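About us

Purkine is a small company in Trisville. We help people put their small things in order: bracelets, rings, hair ties, beads, buttons, earrings and everything else that likes to disappear at the bottom of a bag. We began in April, six years ago, in one room behind the Henare bakery, with one table and a lot of patience. Today we have a bigger room and two more tables, and the patience is the same.

Our founder is Tumelo Msimang. Before Purkine he repaired jewelry for a shop in Famport, and he noticed that most of his customers did not come with broken pieces. They came with lost ones. A bracelet was missing from a pair, or a chain was so tangled that nobody could wear it. He started to give each customer a little paper card with advice about storing. People kept the cards and came back with questions, and this is how the company started.

How we work

We like a clean table. When a customer brings us a collection, we put everything on a plain white surface, sort it by kind and by how often it is worn, and only then we choose the storage. We prefer boxes and drawers which you can see through. If you can find your bracelet without opening three lids, you will also put it back in the evening.
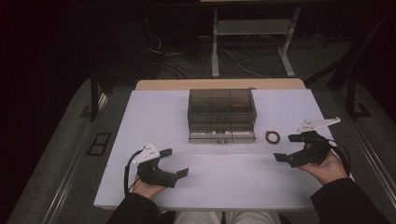
At the sorting table: a smoky compartment box and a small brown loop.

The size of the compartments is important. When they are too big, things slide together and make knots. When they are too small, a thick bracelet must be bent, and cord and leather do not forgive this. We measure the largest piece first and begin from there. For hair ties and simple bands we recommend one cell for each color, and for finer pieces one cell for each piece.

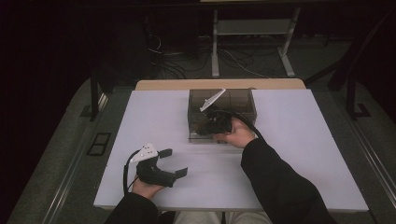

We also write down where everything goes. The customer receives a simple plan on one page, so that other people in the family can follow it too. Our longest plan until now was for a collection of 1437 buttons, and the owner tells us that she still uses it. Most plans are much shorter, and a usual visit takes 98 minutes — this is the time we reserve in our calendar, and coffee is included.

What we offer

Home visits in Trisville and Famport, sorting at our own tables, and a short evening course for groups of up to 20 people. You do not need to buy new furniture for any of this.

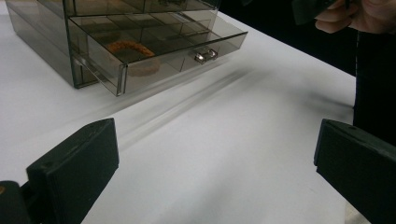
We are often asked if a drawer is better than a box. For things you wear each day, we think yes. A drawer can stay in its place on the shelf, and you open it with one hand. A braided cord bracelet is happy in a low compartment of a clear drawer, where it can lie in its natural curve and you see it at once. For travel, or for pieces you use two times a year, a box with a lid is the better choice.

Visit us

You are welcome to come and look at our sample drawers before you decide. Please write to us first, so that one table is free for you. The page was last updated in September 2026.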